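Section 3: Loading the shelf

Applies to the Delau tabletop tree shelf, all timber finishes. If you have the tall floor model stop here, you want the other booklet. Revised 2025-04-17 by Ailbhe Foley, replaces the December sheet. Bin the old one, the base diagram was back to front.

Before you start

Shelf should be assembled and standing on its base already (Section 2). Every screw done up firm. Give it a push at the top with one finger. If it rocks, go back to step 2 of Section 2 and check the base screws, don't just wedge cardboard under it.

You'll need:
a flat table or desk, not the edge of one
dry cloth
your books, in a pile beside the shelf, not on the floor where you have to keep bending
felt pads from the Solau fittings bag (small envelope, easy to chuck out by mistake)

CAUTION: Don't load the shelf and then move it. Pick the spot first. A full one is top heavy and the books come out the open side of the slots.

3.1 Placing the base

1. Wipe the table. Grit under the base will scratch, pale tops especially.

2. Stick the felt pads on the underside, one near each corner. Press and hold.

3. Set the base down with the long side parallel to the table edge. Leave room in front so you can get a hand in at the lower shelves. Keep it out of direct arvo sun, spines fade. Blinds down is fine.

4. Push test again.

Note: on carpet-topped or padded desks leave the felt off. It slides.

3.2 Sorting

Sort by size before colour. Everyone wants to do colour first. Do it after.

Heavy hardbacks go low, near the V. Paperbacks and thin ones up top. Anything taller than the shelf board it leans against should lie flat somewhere else, it will tip the row. Big atlases, ring binders, school folders: no. Cookbooks OK if they're not the giant kind.

Take dust jackets off if they're loose, they catch on the board as the book goes in and you get a torn corner. Ask me how I know.

3.3 Filling the slots

1. Start at the bottom. One book each side of the support, then the next, so the weight goes up even. Don't fill one whole side and then the other.

2. Hold the book by the spine edge, covers closed, and tilt it to match the angle of the board. Slide it in along the board. Don't drop it in from above.

3. Spine facing out, title readable from where you sit. On the sloped shelves titles will run at an angle, thats normal and you stop noticing after a bit.

4. Let each book lean into the one before. First book in a slot leans on the board itself.

5. Leave a finger's width in each slot. Jammed tight looks good but you'll drag out two neighbours every time you want one.
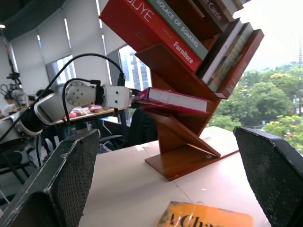
6. Top shelves last. Light books only. The outer boards up there take the lean of the whole row so check them as you go, and if one has started to open at the joint take the row out and re-tighten.

7. Stand back and look at it front on. If it's leaning, swap a heavy book from the low side to the other. Usually one is enough.

CAUTION: Little kids pull from the top. If there are any about, fix the wall strap (Section 4) before loading the upper shelves, not after.

3.4 Looking after it

Dust with a dry cloth. No spray polish, it goes sticky and the covers pick it up. A bit of Ó Gríofa wax is OK on the oiled finish, buff well and leave overnight with the shelf empty.

Check the screws again once the shelf has been full for 3 weeks. Timber settles a bit and they'll usualy take a small turn. After that just whenever you do a big clear-out.

Problems

Books slide forward: slot is too empty. Add a book or lay one flat behind.
Squeak when you take a book out: loose joint, tighten it.
Base marks the table: pads missing or worn through. Spares are part no. 49 from Lollum, quote the finish when you order.
Whole thing leans: see 3.3 step 7, then the push test.

Section 4: Wall strap, next page.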